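How to Choose a Height for a Standing Work Table

August | 4 min read
By the Dufour workshop desk

Most tables sold for standing work are too low for tall people and too high for everyone else. You can fix this at home with a tape measure and a few scraps of board.

Start with your shoes on. Use the pair you will wear at the table, and put down the mat if you plan to use one. Stand up straight, let your arms hang, then bend your elbows until your forearms are level with the floor. Have someone measure from the floor to the underside of your elbow. Write that number down.

Next, decide what kind of work you do most:

Fine work, such as soldering or sewing by hand: set the top 5 cm above the elbow.
Light work, such as sorting or packing: 10 cm below.
Heavy work, such as planing or kneading: 18 cm below.

If you do two kinds, build for the lower one and keep a raised block on the shelf for the other. It is easier to lift the work than to lower the table.

Before you cut any legs, try the height for a few days. Stack boards under an old table and work on it as usual. Sore shoulders mean it is too high. A sore lower back means it is too low - move it 2 cm at a time. 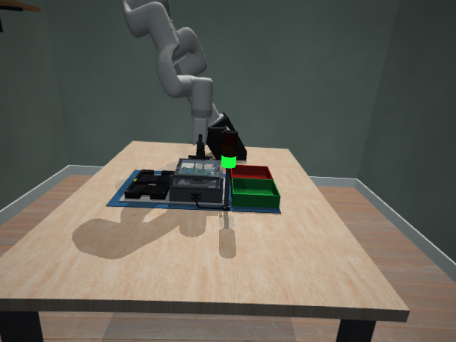
Once the height feels right, subtract the thickness of the top and of any feet. What is left is your leg length. Cut all four legs against the same stop, and check them side by side before you glue anything.

Uneven floors need adjustable feet. The Fovis screw-in type is fine for a light table. Level the long side first, then the short side, then go back and check the long side again.

Leave toe space at the bottom. If you add a lower shelf, set it back 10 cm from the front edge so you can stand close to the work.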